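Broltau Computer Reuse Group
Minutes of the monthly meeting
December 17, 2023, in the workshop room on Esevness Road

Present: Aivar Ots (chair), Abena Alhassan, Melur Sinaga, Iveta Sýkora (minutes)
Absent with notice: Hanne Kvaran

1. Opening

Aivar opened the meeting and asked if everybody had received the agenda. Melur had received the old version, so we read the new one aloud. Item 6 was added on the wish of Abena. The minutes of the previous meeting were accepted with one correction: the school in Brarnero is getting the machines on loan and not as a gift.

2. State of the desktop computers

The delivery from the Hunt office building consists of 108 desktop computers. Melur reported that 17 of them are completely finished, which means cleaned, with the drive handled and the form filled in. Many others are opened but waiting for parts. Abena remarked that "opened" should not be written as a status in the list, as it says nothing about what is still to do. It was agreed to use the words "waiting", "in work" and "finished" only.

Aivar asked if the group can be ready before the school wants them. Melur thinks yes for the first part of the delivery, but he does not want to promise the rest.

3. Hard drives

This item took the longest time. The owner of the computers wants every hard drive to be taken out and listed before anything else happens with the computer. Melur went through the order of work that he proposes:

The tower is laid on its side and the side panel comes off.
The cables are taken from the drive before anybody pulls on it.
The drive comes out together with its blue caddy. The caddy should be held by its sides and the electronics on the underside of the drive should not be pressed.
The serial number is written in the list while the drive is still in the caddy.
The drive goes to the locked cabinet, and the empty caddy stays with its own computer.
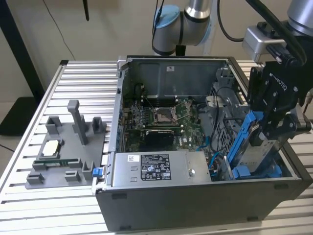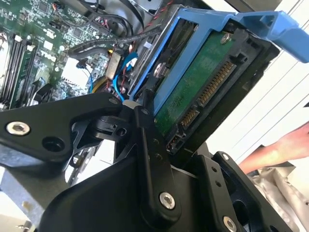

Drive and blue caddy at the drive bay of an open desktop tower.

Iveta asked if the caddies can be collected in one box, as was done in the summer. Melur was against it. In the summer delivery there were several models mixed together and afterwards the caddies did not fit, and two evenings were lost with trying. Abena supported him. Decision: the caddy stays with the computer, without exceptions.

There was also a discussion about the cables inside the case. Abena has found computers where the cables were pushed down under the drive cage and came in the way when the new drive had to go in. Aivar proposed to fasten them with a small strip. Melur prefers to leave them as they are and only move them to the side, and he will show it to the others at the next work evening. No decision was taken.

4. Processors and memory

Some of the boards have no processor in the socket. Abena reminded everybody that an empty socket has to be protected, and that tools should not be put down on the board, also not for a short moment. She will ask the Hunt office if the missing processors were kept somewhere.

Memory modules stay in their slots until the computer has been checked. If a computer has only one module, it should be noted on the form. Hanne had sent a question in writing about whether we buy more memory now or later. It was decided to wait until the whole delivery is looked through.

5. Money

Iveta reported that 200 euros are left for small material. From this we will buy labels, contact cleaner and new bags for the drives. Aivar can get the bags cheaper through his work and will bring the receipt to the next meeting. Screws are not needed at present, but they should please be sorted back in the right drawer. The drawer for the round head screws contained almost everything else.

6. The work tables

Abena asked that the tables are left clear after each work evening. Last time she began with looking for her own screwdriver under other people's papers. Everybody agreed. Melur said that a computer which is in the middle of work may stay on the table if a note with name and status is placed next to it.

Aivar will also ask the landlord about the heating, which goes off too early in the evening.

7. Tasks

Melur: write the order of work for the drives on one page and hang it up by the door.
Abena: contact the Hunt office about the processors.
Aivar: bags, landlord, and an answer to the school in Brarnero.
Iveta: change the status words in the list, buy labels and cleaner.
Hanne: to be asked if she can take over the list of serial numbers in January.

8. Next meeting

The date will be sent by mail when Aivar knows if the room is available. The meeting was closed after 2 hours.

Minutes written by Iveta Sýkora
Checked by Aivar Ots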